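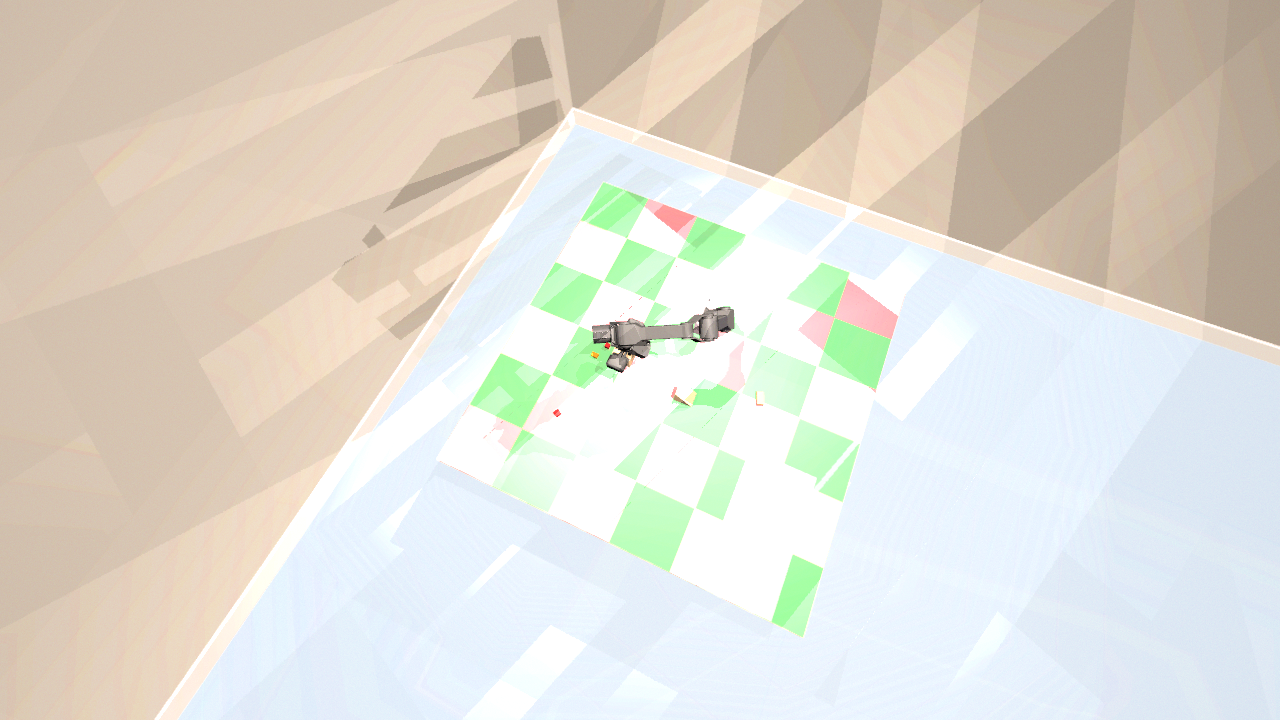 Trying out a gripper on a small bench arm takes an afternoon if the order of work is right, and several weekends if it is not. The tips on this page come from comparing three grippers (an Arninura two-finger, a Skondier parallel and an older Halás) on the same arm, first in simulation and then on a workbench. Start with the layout. A checkered board in green and white under the arm gives a set of squares to refer to, so a starting position can be written down as a square and an angle. Put a few small blocks on it, spread out, with at least one well away from the others, as with the red cube near the lower left corner. A block with no neighbors tests the fingers. A block next to something else tests the path planning as well, and the two results should not be mixed in one column.

Surface and light

A glossy tabletop is hard on cameras. Reflections wash out the lines between light squares, and corner detection then fails or, worse, succeeds in the wrong place. In simulation, lower the gloss value of the table material first and the lamp strength second. On a real bench, matte shelf liner does the same job. Tape it on all four sides and press out the bubbles with a ruler.

Do not calibrate at 4 p.m. next to a west window and test at 8 p.m. under a lamp. Close the blinds and use the lamp for both.

Object size

Choose blocks that fill no more than 70 percent of the full jaw opening. Above that, small errors in the approach angle cause the fingertip to land on top of the block, and the test measures the camera instead of the gripper. Include one block of a different shape, taller than it is wide. It will show whether the fingers close evenly. If one finger touches first, the block tips.

Number of runs

20 picks per block per gripper is enough to see a large difference and too few to see a small one. The full comparison came to 834 picks including repeats. Throw out the first 5 after any change of fingertips, while the pads seat themselves.

Log these for every pick: block, starting square, angle, commanded force, result. Use four results only: held, slipped, missed, knocked. A fifth category called "other" was tried and filled up quickly.

Controllers

Change one part at a time. The Brerwood controller and the stock one use different default acceleration limits, and a swap of controller and gripper together produced a table that could not be read. Set both to the same limit by hand before the first run and write the value on the log sheet.

If the arm shakes at full reach, the cause is more often the clamp than the tuning. Tighten the base, then repeat the same pick with the elbow bent. If the shaking goes away when the elbow is bent, slow the last part of the approach and leave the gains alone.

Simulation against bench

Simulated friction is generous. A grasp that holds in simulation at low force may need more than twice that on painted wood – set the bench force separately and do not copy it over. Positions carry over better than forces do.

Fingertip pads

Clean silicone pads with dish soap and water, rinse, and let them air dry overnight. Alcohol also works but left the Skondier pads slightly tacky, and the next set of results looked better than it should have. Store spare pads flat in a lidded tin, away from sawdust.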